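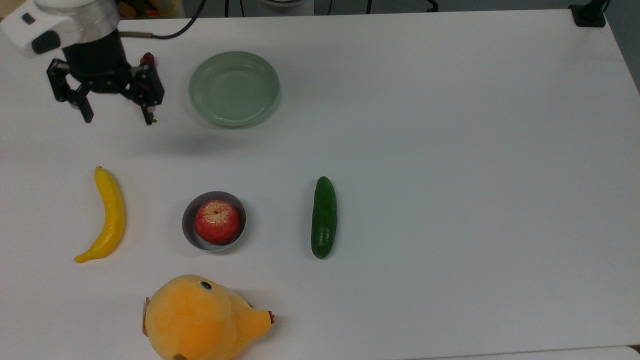 Heike Baumgart wondered, when she read our draft, whether we wouldn't have been better off renting for one semester and putting the money into a second gripper. It is a fair question, and we went back and forth on it ourselves for longer than we would like to admit, so we have let it shape the whole report.

Planning and Budgeting a Tabletop Pick-and-Place Station
Student project report, Jan 15, 2023
Usa Saengthong, Ctibor Charvát, Štefánia Mikuš

What we were asked to do

Our teacher, Miloslav Pešek, gave us the use of the arm and asked us to work out what else a class would have to buy before it could run sorting and placing exercises all year long. The arm itself was never on our list. What was on it, and what took up most of our evenings, was everything that goes on the table and everything that keeps the gripper working.

Grippers and spare parts

We began with the fingers, which are the part we were most worried about wearing out. Julolik and Mesix both sent us quotes for a two-finger gripper, and they were very kind about answering our many emails (Mesix even called us back over the break!). The Mesix quote came to $1,484 with a set of spare fingertips in the box. Julolik was cheaper, but the tips were sold separately and the delivery date kept moving, so in the end we are recommending Mesix. We also put aside $200 for cables and straps. Štefánia thinks that is too much. Ctibor thinks it is too little, and we left it where it was.

Objects for the table
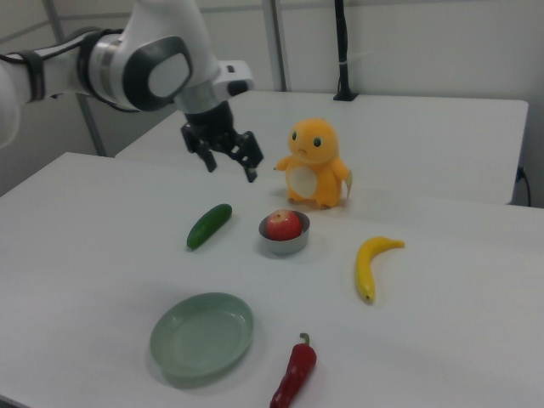

Figure 2. Apple in its bowl, with the plush toy, plate and produce set out on the white tabletop.

This turned out to be the fun part of the budget, and also the cheapest. We wanted shapes that ask different things of a gripper: something long and straight, something curved, something round that sits down inside a bowl, and something soft. A basket of 14 items from Holub costs $81, and we would rather buy two baskets at the start than wait for a replacement in the middle of a unit. Plates and bowls can come from any kitchen store. We do suggest having at least one shallow plate as a target, as a deep bowl leaves the fingers less room at the sides and we would like the first exercises to be friendly ones.

Placing exercise

The exercise we planned the budget on is a simple one: pick up the banana and set it on the green plate, with the other things left standing on the table. It needs no special fixtures at all, which pleased us very much when we got to adding up the columns.
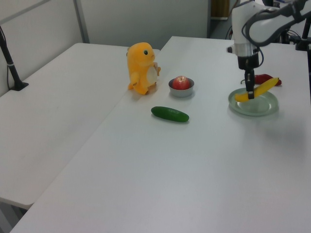 Renting or buying

Coming back to Heike's question, we did ask Ceston for a rental price on a gripper. They will rent by the semester, but the renter pays for worn fingertips, and we expect beginners to wear out quite a few of them. For a single semester we think renting is perfectly sensible. For a class that comes back every year we would still buy, and if the order goes out in February there should be time to try everything before the next group starts.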